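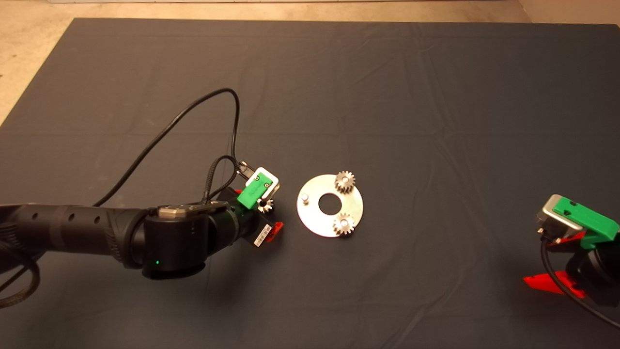
双臂齿轮装配工位，左侧夹爪夹着一个小直齿轮，金属圆盘上放着另外两个齿轮。

双臂桌面装配工位的采购与预算：从列清单到验收

更新日期：2024年9月25日，星期三

这份教程写给第一次为实验室或小型试制车间采购双臂工位的人。任务以小零件装配为例：把齿轮放到圆盘的立柱上。机械臂本体怎么选型，网上资料很多，这里只讲怎么把整套设备的钱算全，怎么跟供应商谈，以及到货前后要安排哪些事。

文中的流程来自Kendthorpe试制中心的采购过程，机械臂询价对象是Nitano和Ponosen，末端件和线缆向Ferreira询价。各家价格变动较快，所以不列单价，只列项目和核对方法。

第一步：先写任务说明，再看型号

任务说明一页纸就够，写清楚以下内容：

要搬的零件叫什么，外形尺寸多少，最重的那一件多重。
零件从哪里取，放到哪里，配合面是什么样子，孔和轴之间有多少间隙。
两只手臂是各做各的，还是要互相配合，比如一只扶住底盘，另一只放齿轮。
一天开几小时，谁来操作，换一种零件大概要隔多久。

间隙这一项最容易漏写。供应商样本上的重复定位精度是在规定条件下测出来的，装上夹爪、拖上线缆、换一个姿态以后，手指尖的误差要另外看。询价时把零件图纸一起发过去，请对方写明在这个任务下建议的最小间隙。有的厂家不愿意写，那就要求用你的零件做一次演示，录像存档。

桌面尺寸也在这一步定。我们的工作区定为1000×800毫米，长边横在两只手臂之间。定尺寸时把圆盘、料位和夹爪张开后的外形按一比一画在纸上，剪下来摆一遍，比在电脑里看俯视图直观。画的时候要给手腕留地方，末端加上腕部关节以后比手指本身粗得多，两边同时伸到圆盘上方时，先碰上的往往是这一段。

第二步：把清单分成五栏

预算表按下面五栏来做。每一栏都要有报价单或者询价记录，没有的先标“待定”，不要填零。

本体栏：机械臂2台，控制器，电源，急停按钮，安装底座。问清楚控制器是每台单独一只还是两台合用，报价是否含税，底座螺栓孔距与现有台架是否一致。Nitano的报价把底座算在本体里，Ponosen的单列，两张报价单直接比总数会得出错误的结论。

末端栏：夹爪驱动部分、手指、手指衬垫、转接法兰、固定螺钉。手指分打印件和机加工件两种，价格差别很大，后面单独讲。

感知栏：相机、镜头、支架、标定板、采集用的计算机。相机的数量由任务说明决定，要在手腕上装相机的，务必把它的重量计入末端负载。

线缆与辅料栏：动力线、通信线、编织套管、扎带、插头、台面铺布、标签纸。

人工与场地栏：安装、布线、标定、培训、搬运，还有台面和地面的整理。

五栏里，前两栏的数字供应商会主动给你，后三栏要自己去问。我们第一版预算就是后三栏填得太少，后来补了一次申请，审批多花了不少时间。
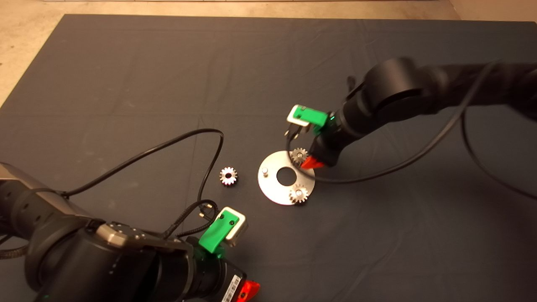 第三步：工装和料位单独立项

工装的费用常常被归进“杂项”，等到要做的时候没有科目可用，建议单独立一项。需要考虑的有底盘的固定方式、齿轮的取料位、替换零件的存放盒，以及每种零件的备用件。像上图那样把第三个齿轮直接散放在圆盘左边的布面上，是最省钱的料位做法，不用做夹具，换零件也快，代价是每次取料都要先识别位置和朝向，这部分工作量会转到感知栏和调试人工上。如果任务只要求固定位置取料，做一块带凹槽的料板就可以，机加工厂一般能按图报价。两种做法都写进预算表，各算一个总数，再和负责编程的人商量选哪一种。

圆盘这类底座件要多订。装配任务调试期间，立柱和孔口会被反复碰撞，出现毛刺以后数据就不可靠了。我们给底盘和每种齿轮各加订了一份，和主件同一批次加工，随主件一起验尺寸。

底盘要不要固定，也在立项时决定。直接放在布面上，手臂一推就会移位，有的任务恰好需要这种自由度；要做重复性测试的，则应在下面加定位销或者压板。定位销的孔要打在台面上，铺布也要相应开孔，这两件事都属于场地栏，别忘了写进去。

台面铺布按面积采购，四边各放出一截用于固定。颜色选深灰或别的哑光色，不要选带花纹的。布面有折痕时，先熨平或者压一夜再铺。金属零件表面会反光，铺布能减少来自台面的那一部分反光，零件自身的高光还得靠调灯来处理，灯具的钱归入感知栏。

第四步：手指按消耗品做预算

手指和衬垫是整套设备里更换最频繁的部分。预算里要把它们放在年度消耗品科目下，别和本体一起按固定资产一次报完。报完以后再想补货，往往要重新走流程。

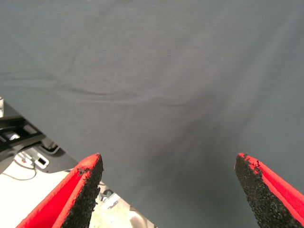 夹爪的两根手指，红色外壳，内侧为黑色粗糙衬垫，上缘可见颗粒。

向Ferreira这类末端件供应商询价时，下面几条要写进询价单：

衬垫能否单独购买，还是只能连同手指整套更换。
衬垫与外壳怎样结合，用户能否自己更换，需要什么胶或者工具。
表面颗粒是否会脱落，脱落以后是否影响夹持，有没有建议的更换标准。
手指的三维图纸能否提供。能提供的，以后可以自己打印或者找别家加工。
最小起订量是多少，交货周期多长。

第三条和零件清洁度有关。如果你的零件要进入轴承、密封件附近，衬垫掉屑就得认真对待，采购前要一小块样品，在实际零件上反复夹持，再用白纸接在下面看有没有落物。对普通的演示件和训练件，要求可以放宽，安排定期擦拭即可。

备用手指的数量按下面的方法估：先请供应商提供衬垫的测试寿命，没有的话自己做试验。Kendthorpe的做法是拿样品手指夹同一个齿轮，做满1000次后拆下来检查，看衬垫上缘和接触面。检查结果记在表里，换算成每月的用量，再加上运输周期内的用量，就是最低库存。第一次采购建议在最低库存之外再多订一套，留给调试期误撞时更换。

打印件与机加工件的取舍，可以按位置来分。直接受力、要保证尺寸的用金属件，起导向和遮护作用的用打印件。打印件要保留原始文件和打印参数，放在大家都能找到的共享目录里，并写上版本号。换过版本的手指装上去以后要重新标定，标定所需的人工也计入消耗品的使用成本。

左右两只夹爪尽量用同一规格，备件只备一种。确实需要不同手指的，在零件表里分左右编号，贴上条码标签，领用时扫码登记。标签贴在不影响夹持、也不容易被线缆磨到的地方。

第五步：线缆按运动范围采购

线缆长度不能按直线距离算。正确的做法是把手臂转到最远、最高、最低几个姿态，用一根绳子沿着走线路径量，取最长的一次，再加插头两端的余量。手臂还没到货时，可以请供应商用仿真软件给出各姿态下的路径长度。

余量留得太多，线会在工作区里拖出大圈，可能扫到零件，也可能挡住相机的视线；留得太少，手腕一转就拉扯插头。插头处反复受力，是最先出毛病的地方，夹爪端的通信线要多备，同一型号至少留一根在手边。
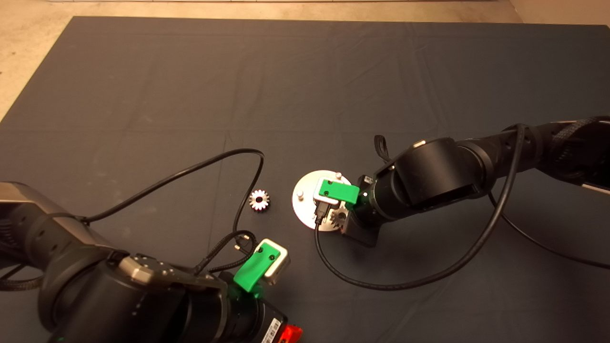
套管和固定件的费用不高，但品种杂，下单之前要列全：编织套管按外径分规格，魔术贴绑带用于经常拆装的位置，扎带用于固定位置，线夹用于台架。采购时一并买齐，免得安装人员到场以后再去找。安装按天计费，等一包扎带的钱比扎带本身贵得多。

走线方案请安装方提前画出来，标明每一根线从哪里到哪里，中间在几处固定，哪一段允许自由摆动。两台手臂的线分开标色，维修时容易查找。画好的图附在合同后面，作为验收依据之一。

如果采用USB类的接口，要留意线长。线太长时信号可能不稳定，需要加中继或者换成带供电的线，价格也会变。这一点请供应商书面确认，把建议型号写在报价单上。

第六步：比价

收到报价后，先把各家的内容调整到同一范围，再比总数。具体步骤如下。

一、用前面的五栏做表头，每家一列，把报价单里的项目逐条填进去。
二、某家没有报的项目，按另一家的价格暂时补上，用别的颜色标出。
三、把质保期、备件价格、软件授权是否按年收费写在表格下方。
四、对补上的项目逐条回问供应商，拿到书面答复后替换。

比价时容易忽略软件授权。有的厂家把双臂协同功能作为单独的模块出售，只在演示时打开。要在询价单里写明“两台手臂由同一程序控制，并能互相避让”，问清这一功能是否包含在报价之内。试用授权到期以后怎么办，也要问。

交货期同样放进比价表。我们原计划10月安装，其中一家的本体能按时到，夹爪要晚一些。后来改成本体先装，手指到货后再做标定，安装方因此要来2次，差旅费也按两次计。这种情况应在签合同前谈好，写明分批到货时多出来的费用由哪一方承担。

第七步：付款节点与验收

付款节点建议与验收内容挂钩，分签约、到货、功能验收、试运行结束四个节点。最后一笔留到试运行结束再付，比例按本单位的规定执行。

到货验收只看数量和外观：核对序列号，检查有没有磕碰，配件是否齐全，手指和衬垫的数量是否与清单一致。拆箱过程录像，包装材料至少保留到功能验收以后。

功能验收按任务说明来做，不要用供应商自带的演示程序代替。可以安排这些内容：

左右手臂分别从料位取齿轮，放到圆盘的指定立柱上。
两只手臂先后进入圆盘上方，检查避让是否正常。
运动到各极限姿态，检查线缆有没有绷紧、缠绕，或者碰到零件。
在夹着零件的情况下按急停，检查夹爪是否保持夹持，恢复后程序从哪一步开始。
断电重启，检查标定数据是否保留。

每一项都写明做几次、允许失败几次，由双方签字。没有写允许失败次数的验收条款，事后很容易扯皮。我们在合同里约定连续放置800次，失败记录逐条附上原因，属于来料尺寸问题的单独列出，由双方一起复测零件。

第八步：给试运行留钱

设备验收以后，还有一段时间要花钱。预算表里保留一栏“试运行”，内容包括消耗品补货、增加的灯具或遮光板、改一版手指、多做一块料板，以及操作人员的培训工时。这一栏不必细分到每件东西，但要有明确的使用人和审批方式，小额支出能够当天办完。

试运行期间建议每天记录三项：更换了什么零件，停机多长时间，停机原因。记录用一张表就行，挂在工位旁边。到下一年度编预算时，消耗品一栏直接按记录填写，不用再去猜。

附：询价单可直接使用的条目

以下条目可以复制到询价邮件里，按自己的任务删改。

请按双臂桌面装配工位报价，工作区1000×800毫米，零件图纸见附件。
请分别列出本体、控制器、底座、夹爪、手指、衬垫、线缆、软件授权的单价。
请注明手指与衬垫的建议更换周期、最小起订量和交货期。
请注明腕部可用负载，并扣除夹爪、相机及线缆的重量。
请提供各极限姿态下的线缆路径长度。
请注明双臂协同与避让功能是否包含在报价内，授权是否有期限。
请注明现场安装天数、差旅计费方式，以及分批到货时的处理办法。
请注明质保范围，并说明打印件和衬垫是否在质保之内。
报价有效期请写明具体日期。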